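## Lederband an der Flolham wechseln

Uhr mit dem Glas nach unten auf ein weiches Tuch legen. Das Werkzeug von Trusico passt für Stege mit 16 und 18 mm.
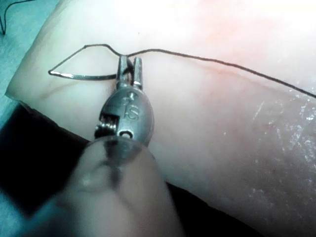
*Metallgelenk mit kleinem rundem Stift, Nahaufnahme*

1. Gabel zwischen Band und Horn ansetzen, Federsteg zusammendrücken und herausheben.
2. Neuen Steg ins Band schieben – die kurze Hälfte mit der Schließe gehört zur 12.
3. Ein Ende ins Loch setzen, das andere einrasten lassen. Kräftig ziehen.
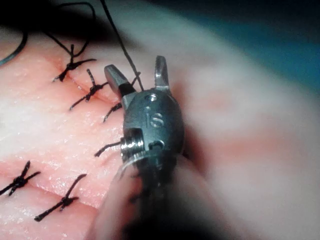 ## Pflege

Band alle 2 Monate trocken abreiben.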